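Library > Transportation Engineering > Light Electric Vehicles > Chapter 2

Chapter 2
Battery Range and Energy Use in Electric Bicycles

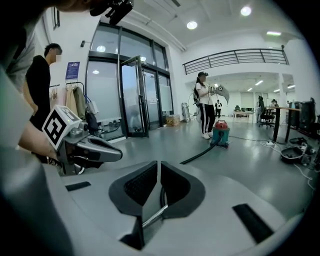
The range of an electric bicycle is the distance it can travel before the battery management system cuts off the supply to the motor. Manufacturers usually state range as a single value. In service, the value depends on rider input, total mass, speed, grade, wind, surface, and the age of the cells, and two riders on identical bicycles may record very different distances over the same route.

This chapter treats range as an energy balance. The energy leaving the battery must equal the work done by the motor at the wheel plus the losses in the controller, the windings, and the drivetrain. The rider supplies the remainder of the work through the pedals. Once each term can be estimated, the range for a given trip follows by simple arithmetic.

2.1 Stored Energy

The nominal energy of a battery, in watt-hours, is the product of its nominal voltage and its capacity in ampere-hours. Usable energy is lower. The management system holds back a reserve at the bottom of the discharge curve to protect the cells, and high current draw lowers the terminal voltage so that cutoff is reached early. Low temperature has a similar effect. A battery stored in an unheated shed in December will deliver less energy on the first climb than the same battery brought out from indoors.

2.2 Resisting Forces

Three forces act against a bicycle moving at constant speed: rolling resistance, aerodynamic drag, and the component of weight along the grade. Rolling resistance is nearly independent of speed. Drag rises with the square of airspeed, so the power needed to overcome it in still air rises with the cube of road speed. The grade force depends only on total mass and slope, and on steep roads it exceeds the other two combined.

The Coltbridge route used throughout this chapter shows the effect of terrain. It is 53 kilometers long and begins and ends at the Watomby depot. The net change in elevation is zero, but the energy spent on the climbs is not returned on the descents, where most of it goes to drag and to heat in the brakes. Hub motors with regenerative control recover a small share. Mid-drive motors with a freewheel recover none.

2.3 Rider Contribution

Assist level sets the ratio of motor power to rider power. At a ratio of 2, the motor supplies two-thirds of the total and the rider one-third. Raising the ratio does not always shorten the trip time, as many controllers reduce assistance near a fixed limiting speed. It does increase the energy drawn per kilometer below that speed.

Section 2.4 develops the full power equation. Section 2.5 applies it to the Coltbridge route, and the problems at the end of the chapter extend it to cargo bicycles with loaded trailers.

Filed under: E-Bikes & Light Vehicles, Course Texts
53 shares | 2 comments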